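Reporting Crime and the Courts
Handout 3: From arrest to first court appearance

Read this before the seminar. The style guide extract and the two court listings are in the module folder.

1. What you may report before an arrest

Before anyone is arrested, the main limits are accuracy, defamation and ordinary decency toward the family. Police will usually confirm the type of incident, the general location, and whether anyone was taken to the hospital. They will not usually confirm a name until relatives have been told. If neighbors give you a name, hold it until you have it from a second source and the family knows.

Write "a man was found with stab wounds" if that is what police said. Do not write "was murdered." Murder is a legal finding. "Killed" or "died after being stabbed" is safe once the death is confirmed.

2. After an arrest

Once a person is arrested, proceedings are active in many jurisdictions, and anything that creates a serious risk of prejudice can be contempt. Check the rule where you are publishing. At this stage leave out:

- previous convictions
- any suggestion of a confession
- descriptions of the suspect where identification may be disputed
- neighbors' opinions on guilt

"Arrested in connection with" and "arrested on suspicion of" are both acceptable. Use whichever the police statement uses and stay with it. Age and general area are normally given. The name normally is not.

3. Release, charge and bail

A suspect released without charge is a different story from a suspect released on bail. Students mix these up every year. In the Nemunby exercise, 27 of the scripts handed in had the man "cleared" when he had only been released while inquiries went on.
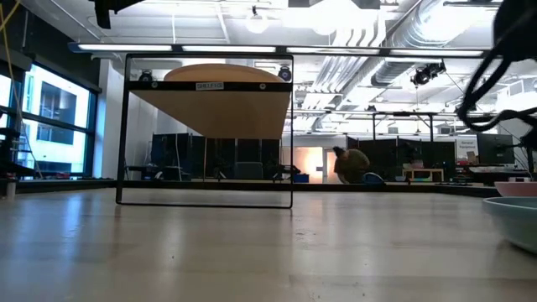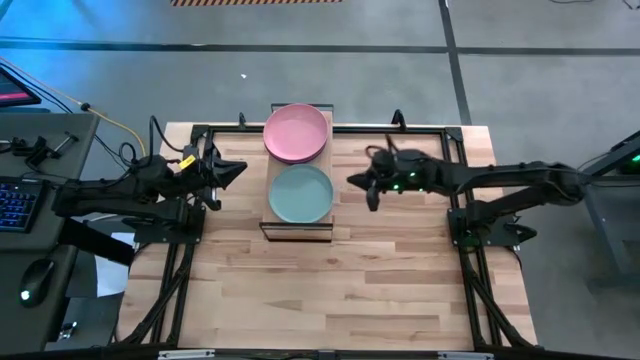
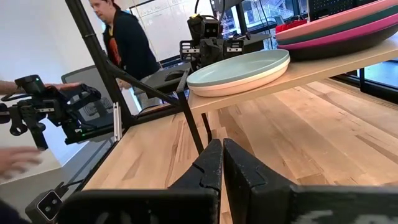
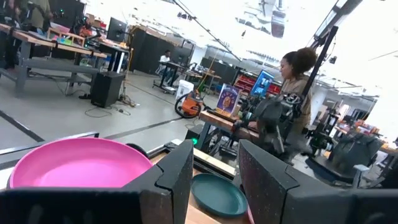 On the wording of a release, Eleri Prosser disagrees with the line taken in this handout. She would drop "released without charge" from headlines altogether, on the grounds that many readers take it to mean the police have finished with the person. Her preferred form is "man released as inquiries continue," provided the police have said that they are continuing. Either is accepted in the assignment.

4. The first hearing

A first appearance is often over in a few minutes. Reports are commonly restricted to name, age, address, occupation, the charge, the names of the lawyers, the bail decision and the date of the next hearing. Get the charge word for word from the court list or the clerk. If no plea was entered, say so.

Keep your notes, with the courtroom number and the time written at the top of each page.

Assignment

Work from the Lloyd case pack. Write 2 reports, one for the morning after the arrest and one for the day of the first hearing. Neither should run past 3000 characters. Mark in the margin where each fact came from.

Due 20 December 2019, by the end of the seminar. Late work goes to Rhun Trevor.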